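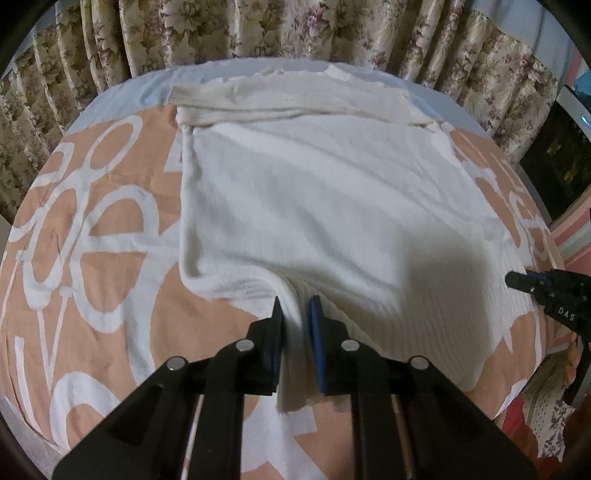
Lestora Makers Club > Gripper Bench > Care and repair

Left jaw pad creeping on the hand gripper
5 replies

gidska_jo
Evening all. I've been looking after the pair of hand grippers since May and the one in my photo is driving me up the wall. It pinches the hem fine when I first pick up, but after a long go at folding whites the left pad has crept up towards the tip and the jaws don't meet square any more. Blue pads, the ones Anatole Riviere cut for us. I've re-stuck it 2 times now. Is it the glue or is it me?

sabatier18
Bit of both probably! Did you get all the old glue off first? I wipe mine down, leave it overnight and only then put the new pad on. If you stick over the old stuff it slides about like butter.

namo_pete
I don't think it's glue at all. Look at the four pivot pins. If one of the outer ones has a bit of play, that jaw comes in at a slight angle and drags the pad along with every squeeze. Hold the linkage by the inner arms and wiggle the jaw. Any click and you've found it.

sabatier18
Pete you say pivots to everybody :) A loose pin would chew up the pad edge and she hasn't mentioned that.

namo_pete
I say pivots because it's usually pivots. Ribbed cuffs and hems are thick when they double over, so you squeeze harder without noticing, and all that goes through the joint. Mine did the same at 2848 squeezes (yes I keep a tally, leave me alone).

gidska_jo
Right, I've had it on the kitchen table with a cup of tea. Pad edge is clean, so one to sabatier18, but the outer left joint does click — only a tiny bit, and the other gripper doesn't do it at all. I've nipped it up until the click went and the jaws still open freely. Old glue scraped off, new pad on, leaving it till morning. Does anyone have a spare pin in case this one's worn? Mine are all in the Sabatier tin, and the tin is at my sister's.

namo_pete
I've got 5. I'll leave a couple in the Gidska drawer for you.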